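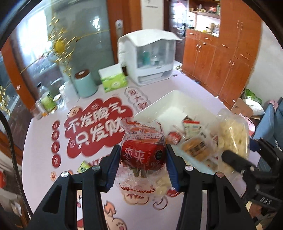

Snack bin for the shared table: sort it or leave it mixed?

zqin_30
Hello everyone. In our office kitchen we have a white plastic bin for wrapped snacks. I put in jujube snacks (the red label says 枣夹), some pale yellow ones in long clear bags, and small packets. After one afternoon it is a mess and people only take what lies on top. Do you use dividers? The bin is quite high on the sides and I don't want to buy a new one.

Margarida F.
I would not divide it. People like to search a little. Just put the long bags standing against the side and the small packets in the middle.

bergeron_kitchen
I disagree with Margarida. When my colleagues search, they squeeze everything, and the soft things at the bottom become flat. Two bins, one sweet and one salty, finished.

zqin_30
Two bins is difficult, the table is small. It also has a printed top with 不发脾气 只发财 on it, and I would like to keep the words visible. For those who don't read Chinese, it means more or less "don't get angry, only get rich." Good advice for an office.

Benvinda A.
I need this table in my kitchen!
About the bin: please check the dates when you refill. Old ones go on top. In February I threw away 5 packets which were hiding under the new ones.

bergeron_kitchen
Yes, and this happens exactly because the bin is too deep. Fill it only to half.

Margarida F.
Half full looks poor, I am sorry. Guests think you forgot to buy.

rtorres1509
For jujube I would keep a separate closed jar if you open the big package. Ours became hard when somebody left it open over the night.

zqin_30
Thank you Rodrigo, mine are still closed but I will remember. I will try the long bags at the side first, and fill to half. Sorry Margarida, the guests must survive.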